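**Flitton street food survey – progress report to the Lowther Fund, 13 October 2019**

Work on the guide to what people eat standing up in Flitton continues, more or less in the order we promised.

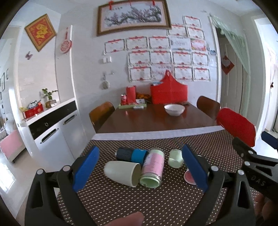 Loukia Zacharopoulos has asked, fairly enough, why a guide to snacks should need a second winter, and whether the whelks could simply be left out. They could not. The whelks are why most people go to the harbour end at all, and leaving them out would have the Nosberg stallholders on the phone by teatime.

We now have 251 entries, covering pies, pickled fish, fritters and a boiled pudding that its maker will sell but won't name. Darragh Dunne has finished the harbour stalls. Apostolos Gkikas is still on the inland markets, where the stalls move and the signs don't.

Recipes are slower. Two cooks have given us theirs in full. Two more gave us theirs with something missing – we have tried the results, and would rather not put them in writing. Rattana Nuchit is going back to ask again, with cake.

Spending is within budget, apart from vinegar. The oyster chapter waits on the beds reopening in January, and on Vangelis Chrysikopoulos, who has views on lemon and is putting them in the footnotes.

Still to do before the next payment:

- captions for the fritter pages
- one agreed spelling of "cockle broth", at present spelt two ways
- a reply to Loukia about the whelks, longer than the one given here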